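Plaltar hand gripper: care and repair FAQ

Last changed 9/21/18

These are the questions we get most often from people who have one of our hand-held grippers out on loan or have bought one from Trillivberg. They deal with setting the tool up, keeping it in order and changing the parts that wear. If your question is about uploading recordings, see the separate page.

What do I need before I start?

A clean table, the two hex keys from the lid of the case, a small flat screwdriver, a soft brush and a lint-free cloth. For pad changes you also need the pad set, which comes in a bag of two. Always change both pads together, even if only one is worn.

How do I know the fingers are square?

Close the handle slowly until the pads just touch and hold the tool up to a window. You should see no light between the pads along their length. A thin wedge of light at the tip or the heel means one finger has moved on its mount. Slacken the two mounting screws on that side by half a turn, squeeze the handle shut, and tighten them again with the handle still closed. Check once more after opening and closing it a few times.

The fingers are made to lean inward when open. That is normal and doesn't need correcting. The linkage brings the pads parallel as they close.

The tool won't close fully. What is in the way?

Nearly always fluff. The linkage arms have open gaps in them and loose fibres get drawn in, then wind themselves round the pins. Open the handle as far as it goes, brush outwards through the cut-outs, and pull any threads free with tweezers. Don't cut towards the pins with a knife. If it still stops short, look at the cable where it enters the palm. A kink there will feel much the same from the handle.

Which jobs make the pads dirty fastest?

Laundry, by a long way. Fleece and thick knitwear shed far more than cotton sheets or shirts, and the fibres pack down into the grooves of the pads. After that comes anything floury in a kitchen. Hard objects such as boxes and cutlery leave the pads fairly clean but wear the tips.

If you are recording a long run of folding, do the heavy knits last. Brush the pads between garments and wipe them every time you stop to change the battery. 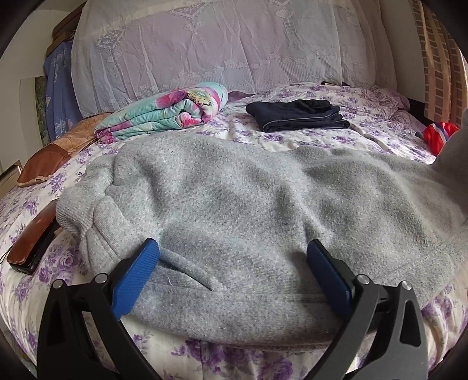
How should I clean the pads?

Brush along the grooves, never across them. Then wipe with the cloth, slightly damp, and let the pads dry in the air. Washing-up liquid is fine if they feel greasy, as long as you wipe it off again with plain water. No white spirit, no acetone and no contact cleaner: all three make the rubber swell and the pad will lift at the edges.

Sticky tape works for loose fluff. Use a low-tack one. Parcel tape leaves glue behind.

When do the pads need changing?

We log pad life in open-and-close cycles, and the counter is on the second page of the menu. Change them at 300 hours of use or when the grooves have gone flat at the tip, whichever comes sooner. If a garment starts slipping out at the collar or waistband when it used to hold, clean the pads first. If it still slips, change them.

The longest we have had a set last is 898 hours, on a tool that only ever picked up cardboard. Don't take that as a target.

How do I change them?

1. Switch off and take the battery out.
2. Open the fingers fully.
3. Put the flat screwdriver under the heel of the pad and lift. It comes away in one piece.
4. Clean off the seat with the cloth. Old adhesive rolls off under your thumb.
5. Peel the new pad and set the heel against the step first, then press towards the tip.
6. Close the handle and put a rubber band round the fingers for an hour.

Do the light test again afterwards. New pads are slightly thicker, and a finger that was a little out of square may only show it now.

Do the pins need oil?

No. They run dry in plain bushes. Oil holds fluff and ends up on the pads, and then on whatever you pick up. If a joint squeaks, brush it out. If it still squeaks, work one drop of dry PTFE lubricant into the joint and wipe away everything you can see.

One finger feels loose. Is it broken?

Hold the palm still and rock the finger from side to side. A very small amount of play is fine. If you can hear it click, a pin has worn or its clip has gone. Stop using the tool, because the other pins on that side will wear quickly. Pins are sold as a full set for one finger, part number 115. Fitting them takes a press or a vice with soft jaws, so most people send the tool back to us.

Can I fit the older Cuneo fingers?

On tools with a serial number above 200, yes, with the adapter plate. Below that the screw spacing is different and the plate won't sit flat. Cuneo fingers are shorter, so you must run the opening calibration again or every width in your recordings will be wrong.

How do I run the opening calibration?

Go to Setup, then Fingers, then Zero. The tool asks you to close the handle and hold it until it beeps, then open it fully and hold again. Do this with clean pads. A lump of fluff between them at the closed position will be saved as zero. Repeat it after every pad change, after any work on the mounting screws, and after a hard drop.

The view from the camera is dark in the corners. Is the lens damaged?

No, that is how the wide lens sits in its housing. It is only a fault if the dark area is larger on one side or moves when you tap the housing. In that case the lens ring has worked loose. Tighten it by hand until it stops, and don't use pliers. Clean the glass with a lens cloth and nothing else, and keep the pad cloth well away from it.

Threads keep catching on the fingertips. Can I file them?

Please don't file the tips. Run a fingernail over the rounded end and you will usually find a nick in the pad edge. A small one can be trimmed flush with nail scissors. Anything longer than the width of a groove means new pads. Zips and hooks cause most of these nicks, so fasten zips before you start folding.

How should I store it?

Fingers slightly open, battery out, in the case. Pads left pressed together for weeks take a set and the grooves print into each other. Keep the case out of a hot car. We had three tools back in July with pads that had slid on their seats.

What do you need to know if I send it in?

The serial number, the cycle count, and a line or two about what it was being used for. Please leave the old pads on, even if they are in a bad state, as the wear pattern shows us which finger is out. Pack the tool in its own case inside a second box and take the battery out first.

Repairs are done by Gregor Pollock at the Trillivberg workshop. Mark the box "Pollock, gripper repair". Normal turnaround is two weeks, longer if we have to order a linkage. Loan tools are repaired free of charge, apart from drops and water damage.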